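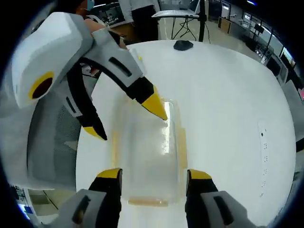 Clear Boxes: Sorting the Small Parts in the Shared Workroom

Project report by Mwanahawa Swai and Cosmin Olteanu
Submitted July 4, 2022

1. Background

The shared workroom on our floor is used by 18 students. Small items such as screws, cable ends, adapters and batteries used to be kept in cardboard trays on a shelf. The trays had lids and most of the labels had fallen off. If you wanted one adapter you usually had to open every tray, and things went back wherever there was space.

We wanted to find out if see-through containers would cut down the time spent looking. We also wanted to know if people would put things back in the right place without being told to.

2. What we did

In March we emptied all the trays onto the round white table and went through them by hand. This took two afternoons. The full count was 1071 items, with another bag of broken pieces that we did not count.

We then compared three types of container. Duvaver is a rectangular clear box, Sellura is a frosted one with a clip lid, and Grewal is a set of open trays with dividers. Each type was used for 5 weekdays with the same contents. During each trial we asked people to find a named item and timed them with a phone. At the end of each trial we checked how many items were in the wrong place.

The table was a good place for sorting as two people could reach the middle from opposite sides. It was less good for storage. Rectangular boxes leave wasted gaps on a round top, and one box was knocked off during the first trial - it did not break, but the washers went everywhere.

3. Results

The clear boxes gave the shortest search times. Most people found the item on their first try and did not read the label at all. The frosted boxes were slower, mainly for small metal parts, which all look grey through the side. The open trays were nearly as quick as the clear boxes but were the untidiest by the end of the week. Batteries in particular were dropped into whichever section was nearest.

Several people said they did not like lids. We left the lids off the clear boxes halfway through the trial, so the times for that week are not a completely fair comparison.

4. Cost

Our budget was 3000 points in the Omo equipment scheme. The clear boxes used more than half of it. We spent the rest on labels and a second shelf.

5. Problems

We should have timed people with the old cardboard trays before emptying them. Without those times we can only compare the new containers with each other. Some people also took part in all three trials and had got to know the contents by the last one. If we did this again we would change the order for different groups.

6. Present arrangement

The clear boxes are now on the lower shelf with a label on the short side. Batteries have their own box at the end of the row. Mwanahawa is keeping the item list up to date until the end of term and Cosmin has the spare labels.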